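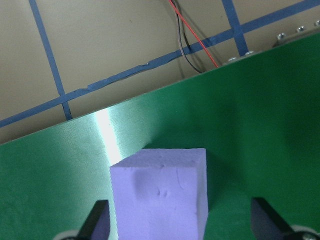

Visit report: Zastano foam conversion plant, Protmont

The Zastano plant at Protmont opens its doors twice a year to buyers and to anyone else who fills in the form early enough. I went in January with a group of 13. The tour began at 9:30 in the morning, and we were back at the gate shortly before lunch. My interest is in packaging inserts and acoustic lining, so these notes are heavy on cutting and light on chemistry.

Zastano does not pour foam at Protmont. The long blocks arrive by truck from the company's other site at Lu, where the polyurethane is mixed, poured onto a moving conveyor and left to rise. Protmont stores the blocks, cuts them, laminates some of them and ships the parts. The split is an old one and comes down to permits: the Lu site has the exhaust treatment needed for pouring and Protmont does not.

Incoming storage

Fresh foam blocks hold heat in the core long after the outside has set, and they keep changing in hardness as they cure. Zastano's rule is 72 hours at Lu before a block is loaded. On arrival each block gets a paper tag with the grade, the pour number and the position along the run. Position matters more than I had assumed. The first and last sections of a pour have uneven density and are sent straight to the shredder for carpet underlay.

The storage hall is held at a steady temperature but humidity is only logged. I asked whether that caused trouble with hardness readings in summer. The answer was yes, slightly, and that the test samples are conditioned separately in a cabinet before anyone measures them.

Cutting

Three methods are in use. Horizontal band knives split blocks into sheets. Vertical band knives trim the sheets to size. Contour machines, which run a thin blade or an abrasive wire, cut profiles from a drawing file. The blades are ground continuously while they run, and the grinding dust is drawn off at the wheel.

The stated tolerance on split sheets is 1 mm for the firmer grades. Soft grades are harder to hold, as the foam compresses ahead of the blade and springs back after it has passed. The operators deal with this by slowing the feed -- the setting is on a card at each machine -- and by turning the block between passes. Thin sheets from soft grades were visibly wavy at one end on the day we were there, and they went into the reject cage.

Color came up several times. Pigment is added at Lu only so that grades can be told apart on the floor, and it has no effect on performance. There are 12 standard colors. White foam left in daylight turns yellow within weeks, which customers regularly report as a defect. It is a surface change and the mechanical values hold, but Zastano now ships white parts in opaque film anyway.

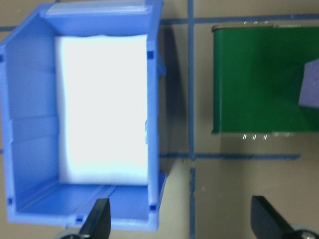 Small parts are packed loose in returnable bins where the customer is close enough to send the bins back, and in cartons otherwise. Foam is nearly all air, so freight is charged by volume. Sheets and seat pads are compressed and bagged. Contour parts are not, as thin sections can take a permanent set if they stay compressed too long.

Testing

The lab is one room next to the dispatch office. Density is done by weighing and measuring a cut cube. Hardness is done by pressing a flat plate into the sample and recording the force at 40 percent. Compression set takes longest: samples are clamped between plates, held warm in an oven, released, and measured again after a rest period. The lab had 19 sets in progress.

Most of those were for Plandadico, the firm's newer line of high-resilience foam. It is aimed at seating and costs more than the standard grades. We were given two offcuts to compare by hand, and the recovery was noticeably quicker. I would want the fatigue figures before specifying it. They were promised by email and have not arrived at the time of writing.

Practical notes

Safety shoes are required and are not lent out. Hearing protection is provided at the door of the cutting hall, where it is too loud to follow the guide, so put questions before going in. Photography is permitted outside the contour area. Parking is on the north side, past the weighbridge. The Lu site can be visited on request by existing customers only, and the wait for a place was given as two months.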